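Zakhar Sirko has spent most of his working life putting letters back on stones. He trained as a letter cutter in Cenbridge and now works for Panasiuk, a small firm of monumental masons, where he deals mainly with public memorials. His latest job was the navvies' memorial at Plurndale, which stands beside the old reservoir road and lists 80 men who died building the dam. By the time the parish council called him in, 20 of the names could not be read.

"The stone is soft," he says. "It was local, it was cheap and it was near the site, so they used it. It's fine for a wall. It's not good for small lettering facing west."

The memorial is 8 feet high, a plain block with a sloping top. It was paid for by a collection among the men themselves, and Sirko thinks that explains how it looks. There are no carved wreaths or figures. The surnames are in columns with an initial, and no ages or trades are given. A few names are spelled differently from the burial register at Drallow, where many of the men were taken.

Those spellings were the main argument in the village. Some residents wanted them corrected while the work was going on. Others wanted the stone left as it was cut. Sirko was asked for his opinion at a public meeting one Tuesday evening and says he tried to avoid giving one.

"I told them I can cut whatever you agree on. But if you change a name, you have to be sure the register is right and the stone is wrong. The register was written by a curate who had maybe never met the man. The stone was paid for by people who shared a hut with him. They could both be wrong."

In the end the old spellings stayed. The differences are now listed on a sheet kept in the church porch at Drallow, which also gives the date of burial where it is known. 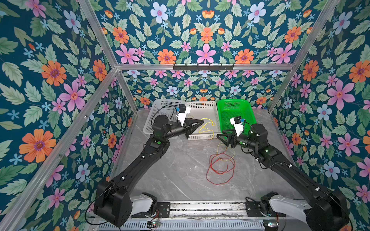 Reading the worn names took longer than cutting them. Sirko went up after dark with a lamp held close to the side of the stone, so that the shallow marks threw shadows, and made rubbings of anything he could find. He is careful about keeping separate jobs apart on the bench, and does it in a simple way, with open plastic baskets like the white one and the green one side by side here, the kind with holes in the sides. A coil of yellow wire in one, as in the white basket, would be enough to tell him what belonged there. "I don't like lids," he says. "If I can see it, I don't lose it."

Most of the missing names came from three places. There was the register, there was a newspaper report of the unveiling, and there was a photograph of the stone taken 50 years ago by a walker, whose daughter still had the print. The photograph was the most useful. It showed the bottom of the second column, where the damage is worst, and settled two names that had been guessed at.

One remains blank. The first letter is an M and there is room for five or six more. Sirko left it alone.

"I had two people tell me it must be Martin. It might be. There's a Martin in the register the same winter. But there's also a Mercer, and he isn't anywhere else on the stone. I wasn't going to toss a coin."

He recut the other names by hand, following the old strokes where they survived. The original cutter had a habit of making his R with a very straight leg, and Sirko copied it. He also copied the uneven spacing in the third column, where the cutter seems to have run short of room.

Asked whether the new letters stand out, he says they do. They are sharper and paler than the rest and will stay that way for several winters. One man stopped his car to complain about it while Sirko was packing up.

"He said it looked patchy. I said yes, it does. He wanted it all cleaned to match. If you clean a stone like that hard enough to match, you take the surface off, and then you've got 80 names to cut."

The council has asked Panasiuk to inspect the memorial again next September. The railings are a separate matter. They belong to the water company and are badly rusted at the foot, and nothing has been decided about them. Sirko is now back in Cenbridge, working on a milestone that was hit by a lorry.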